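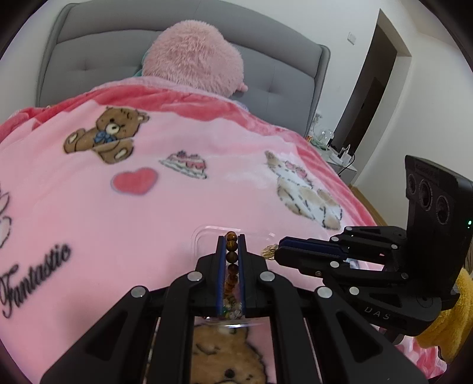
4.2 Keypoint tracking on thin, flexible objects

Rigid items are handled by the pose estimator of Section 3. A string of beads has no single pose, so for this class we replace the pose with an ordered chain of keypoints, fitted to the wrist view at each time step. The chain is set up from a segmentation mask and then updated by a particle filter with a bending prior. We use 80 particles per chain; larger sets gave no gain on the Kunditz split and slowed the loop.

Two failure cases account for most of the lost tracks. The first is background clutter. Printed bedding produces strong edges and small round blobs, and a detector trained on plain table tops takes these for beads. We therefore fine-tuned the mask head on 996 clips recorded in homes, with soft and patterned surfaces given extra weight. The second is the clear tray, whose rim reflects room light and can split the mask in two. Joining mask parts that lie within one bead width along the fitted curve removed the greater part of these errors.

Figure 6 shows tracks from both grippers in one session. When the two tools work close together, each enters the view of the other. The Preltosex planner masks out the other tool by projecting its known shape from the shared pose estimate, padded by 2 mm. Without this step the chain tends to attach itself to the jaw lining.

Time alignment matters more here than for rigid objects. An offset of 23 ms between the two streams was enough to pull the fitted curve away from the grasp point during fast lifts. We correct it with the method of Gouveia, run once at the start of each session. Drift within a session was not corrected.

Jaw width is predicted as a continuous value and is not clipped at the closed position. Ksawery Górecki wrote the smoothing filter used for this signal, which is included in the Doltulness release along with the chain tracker.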